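Bolura – Szenen- und Stichwortdaten aus Theaterstücken

README, Stand Januar. Ersetzt die alte Textdatei im Ordner doku, die bitte nicht mehr zitieren.

Kurz

Bolura enthält 156 Stücke aus dem Bestand der Bühne Lornside, zerlegt in Akte, Szenen, Repliken und Regieanweisungen. Dazu Stichworte für Licht und Ton, soweit im Regiebuch notiert. Sprache: Deutsch, teils Übersetzungen. Überwiegend Kammerstücke mit kleiner Besetzung, viel Komödie, ein paar Einakter. Kein Musiktheater.

Gedacht für Leute, die Besetzungen planen, Strichfassungen vergleichen oder einfach wissen wollen, wer wann mit wem auf der Bühne steht. Für Stilometrie nur bedingt brauchbar, siehe unten.

Aufbau

stuecke.csv – eine Zeile pro Stück, Titel, Untertitel, Fassung, Spieldauer laut Abendbericht
szenen.csv – eine Zeile pro Szene, mit Ort und Tageszeit falls angegeben
repliken.csv – Sprecher, laufende Nummer, Text
anweisungen.csv – Regieanweisungen, getrennt nach gedruckt und handschriftlich
requisiten.csv – Gegenstand, Szene, Auftritt, Abgang
cues.csv – Licht und Ton, unvollständig

Alles UTF-8, Trennzeichen Semikolon. Zeilenumbrüche in Repliken stehen als senkrechter Strich, weil der Import in Bandadis sonst abbricht. Wer nicht mit Bandadis arbeitet, kann die Striche gefahrlos ersetzen. Vorher aber das Feld quelle prüfen, da kommt der Strich auch als echtes Zeichen vor.
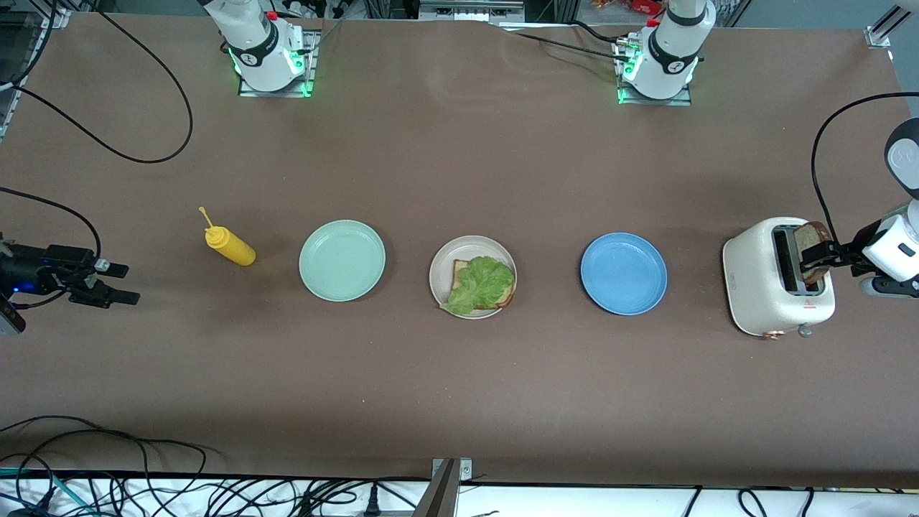
Die Spalte stueck_id ist überall gleich und verbindet die Tabellen. szene_id ist nur innerhalb eines Stücks eindeutig! Das hat beim letzten Mal schon zu falschen Zusammenführungen geführt, also immer beide Spalten nehmen.

Herkunft

Regiebücher und Strichfassungen der Bühne Lornside, gescannt im Haus. Texterkennung mit Bandadis, danach Korrektur von Hand. Die fünf ältesten Bücher waren so blass, dass wir sie komplett abgetippt haben. Bei denen sind Seitenumbrüche nicht erfasst, das Feld seite ist leer.

Handschriftliche Notizen wurden nur aufgenommen, wenn zwei Personen dasselbe gelesen haben. Rest steht als [unl.] drin. Streichungen mit Bleistift gelten als Strich, Streichungen mit Rotstift auch, Fragezeichen am Rand nicht. Darüber kann man streiten. Haben wir auch.

Requisiten

Freitext, kleingeschrieben, Einzahl. Keine kontrollierte Liste, war geplant und kommt vieleicht noch. Synonyme sind deshalb nicht zusammengefasst: tasse, kaffeetasse und becher sind drei Einträge. Möbel gehören nicht dazu, außer sie werden in der Szene getragen oder umgeworfen. Essen schon. Zuordnung zur Szene kommt aus der Requisitenliste, wenn es eine gibt, sonst aus den Anweisungen. Das Feld herkunft sagt, welches von beiden.

Bekannte Macke: Gegenstände, die nur im Dialog erwähnt werden, sind in frühen Durchgängen mit reingerutscht. Bei Küchenstücken besonders. Wer saubere Zahlen braucht, filtert auf herkunft = liste.
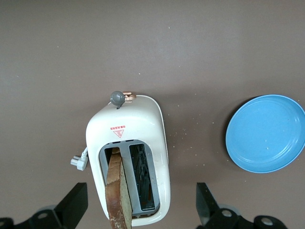 Abb. 2: Toaster von oben, Brotscheibe im linken Schlitz.

Cues

Insgesamt 550 Einträge, sehr ungleich verteilt. Zum Vergleichen von Häusern oder Spielzeiten taugt das nicht. Viele Regiebücher haben gar keine Stichworte, weil die am Stellwerk lagen und weg sind. Ein Stück ohne Cues ist also kein Stück ohne Lichtwechsel. Black und Blackout sind derselbe Typ, Dämmern ist ein eigener. Toneinspielungen haben keinen Dateiverweis, nur die Bezeichnung aus dem Buch (»Regen lang«, »Tür 2« und so weiter).

Aufteilung

40 Stücke sind als Prüfmenge markiert, Spalte teil = pruef. Bitte nicht zum Einstellen von Parametern verwenden. Die Auswahl wurde gelost, nach Besetzungsgröße geschichtet. Verschiedene Fassungen desselben Stücks liegen immer im gleichen Teil.

Was nicht geht

Der Sprachstand ist gemischt, alte Rechtschreibung blieb stehen. Übersetzungen sind nicht zuverlässig gekennzeichnet. Sprecher mit Doppelrollen haben zwei Namen und keine Verknüpfung. Chorstellen sind als ALLE geführt, auch wenn laut Anweisung nur ein Teil spricht – da fehlt uns ein Feld. Simultanes Sprechen wird nacheinander abgebildet, Reihenfolge wie im Druck.

Spieldauern sind aus den Abendberichten abgeschrieben. Mal mit Pause, mal ohne. Das Feld pause ist nur ausgefüllt, wenn es im Bericht ausdrücklich stand.

Mehrere Texte enthalten derbe Sprache und Beleidigungen, auch rassistische, dem Entstehungsjahr entsprechend. Nichts davon wurde entfernt oder markiert.

Rechte

Die Tabellen ohne Repliken (also stuecke, szenen, requisiten, cues) dürfen frei weitergegeben werden, Nennung von Bolura reicht. repliken.csv und anweisungen.csv nur auf Anfrage und nur zum Auswerten, nicht zum Aufführen. Aufführungsrechte liegen bei den Verlagen, wir können da nichts vermitteln. Bitte auch nicht danach fragen.

Änderungen

Neu in dieser Version: Stücke aus der Sammlung Sangkhawat ergänzt, Studiobühne, meist Zwei-Personen-Sachen. Sprechernamen vereinheitlicht, Großschreibung. Doppelte Szenen in den Einaktern entfernt. Feld tageszeit dazugekommen. cues.csv neu nummeriert, alte Nummern stehen in cue_alt.

Offen: Requisitenliste vereinheitlichen, Doppelrollen verknüpfen, die Seitenzahlen in den Sangkhawat-Stücken nachtragen. Außerdem ist in szenen.csv noch ein Zeichenfehler bei Anführungszeichen, betrifft nur Ortsangeben.

Fehler bitte mit stueck_id und szene_id melden, Zitat der Zeile dazu. Ohne ID suchen wir ewig.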